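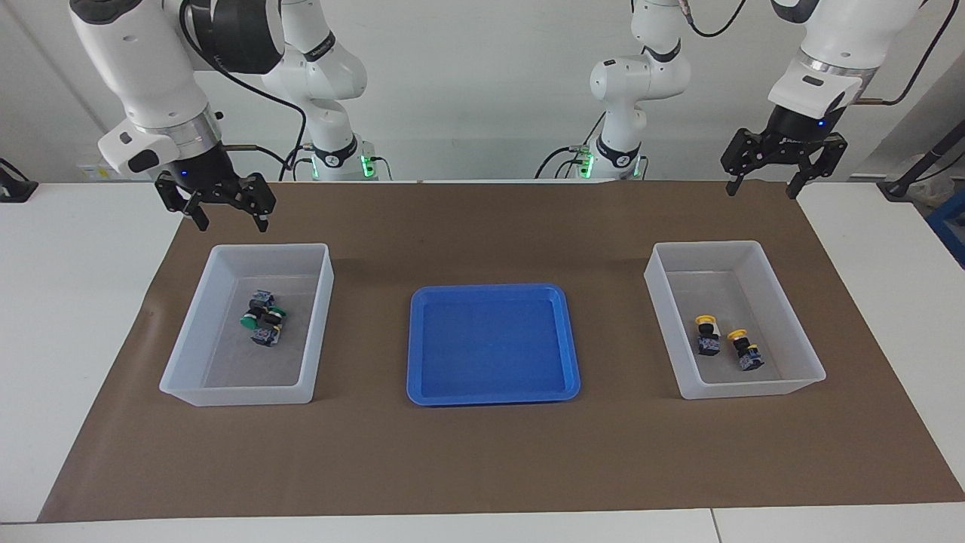
Casual Pickers and Packers, Rindby Orchard and Packing Shed

Posted Monday, April 29, 2019

169 shares | 4 comments

Rindby is taking on casual staff for the late apple harvest. Work starts in the second week of May and runs until the fruit is off, usually four to five weeks depending on the weather. We grow eating apples on two blocks, one beside the shed and one on the Branberg road. You may be asked to work on either.

You don't need experience for picking. We will show you how to handle the fruit, how to set a ladder and how to fill a bin without bruising. If you have worked in a packing shed before, say so when you apply, as we have a few grading spots to fill as well.

What the work involves

Pickers work in pairs, on the ground and on ladders. A full picking bag is heavy and you will be lifting and bending most of the day. Apples are picked by colour, so you may go over the same row more than once. Start time is 7 am and we finish at 3.30 pm, with a paid morning break and an unpaid half hour for lunch.

Packers stand at the line and sort by size and colour. Marked fruit goes to juice. The shed is cool all day, so wear layers. Packing shifts start at 8 am and may run late when a truck is due. 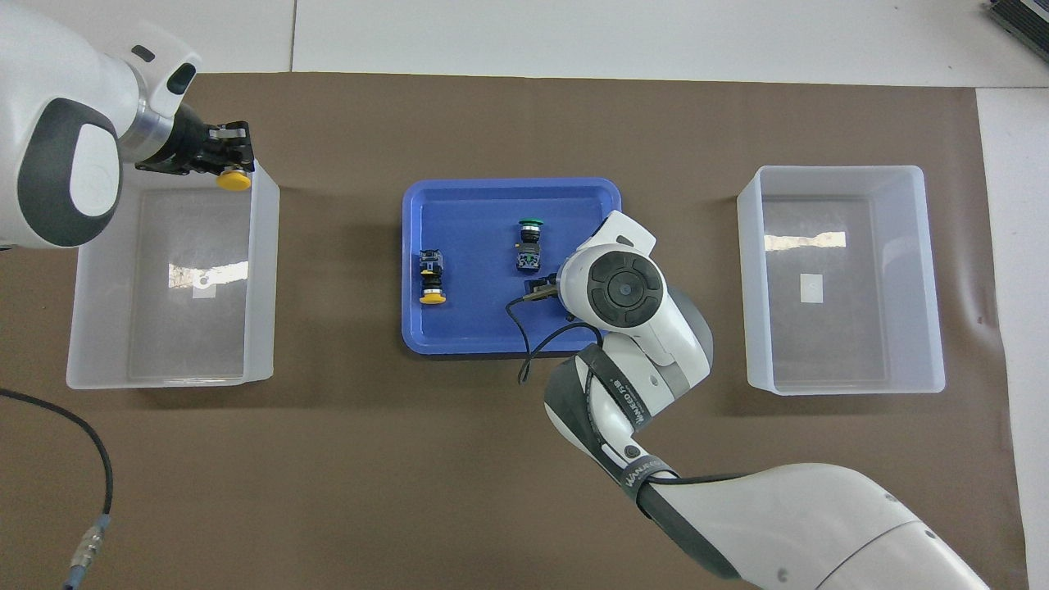

Pay and conditions

All positions are paid by the hour at the casual rate, with super on top. We do not pay piece rates. Wages go into your bank account every Thursday. There is a bonus of $400 for anyone who stays to the last day of harvest, and $200 for anyone who starts by the end of the first week and works three full weeks.

We can't offer beds. The Cabrera caravan park is a short drive away and has weekly rates for seasonal workers. Powered sites go early, so ring them before you ring us. There is no bus out to the orchard. If you don't drive, put that on your application and we will try to match you with someone who does.

What to bring

Closed boots with a good tread, a hat, sunscreen, a rain jacket, water and your lunch. Gloves and picking bags are supplied. There is a fridge and a microwave in the lunch room. No dogs on the property, please.

How to apply

Pick up a form at the shed office or at the Besulico farm supply store in town. You will need to show proof that you are allowed to work in Australia, and you must be 18 or over for ladder work. Forms can be left at either place during opening hours. We will phone people in the order the forms come in, and everyone does a paid half-day induction before their first shift.

Share this job

Comments (4)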